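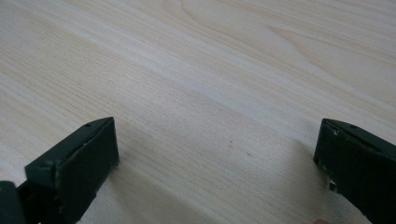
KIDS' CORNER: HOW RACING WORKS

What happens in a pit stop?

A race car can't run a long race without some help. Tires wear down. Fuel gets used up. Sometimes a part comes loose or a window gets dirty. When a car needs one of these things fixed, the driver leaves the track and comes into the pits. This is called a pit stop.

Where are the pits?

The pits are beside the track, usually next to the longest straight part. A narrow road called pit lane runs past them. Each team has its own space along pit lane, called a pit box or pit stall. The driver has to stop in the right one, so a crew member often holds out a sign on a long pole to show where it is.

At Jamden Raceway the pit lane is 500 yards long. Drivers there have to slow down before they reach a painted line, and they can't speed up again until they pass a second line at the other end. If a driver goes too fast between the lines, the team gets a penalty.

Who works on the car?

The people who work on the car are the pit crew. How many are allowed to work at once depends on the kind of racing. In some races it is a big group, and in others it is only a few people.

Each person has a job. One lifts the car with a jack. Others take off the old wheels and put on new ones. They use a wheel gun, a tool that spins the nuts on and off very fast. In races where cars can be refueled, one person holds the fuel hose and another stands by with a fire extinguisher. The crew wears helmets and suits that don't burn easily.

How long does it take?

It depends on the job. In the fastest kinds of racing, four tires can be changed in less than 3 seconds. Adding fuel takes longer. In a long race like the Dreltinis 8 Hours, held every July, drivers also trade places during some stops. The new driver has to climb in and buckle the belts, and that can take nearly a minute.

When does a team decide to stop?

Teams plan their stops before the race, but the plan can change. If it starts to rain, the cars may need tires with deep grooves that push water away. If there is a crash, all the cars may have to slow down, and a team may choose to stop then so it loses less time.

Words to know

Jack: a tool that lifts a car off the ground.
Pit lane: the road that leads past the pit boxes.
Slicks: smooth tires used on a dry track.
Stint: the time a driver spends on the track between 2 stops.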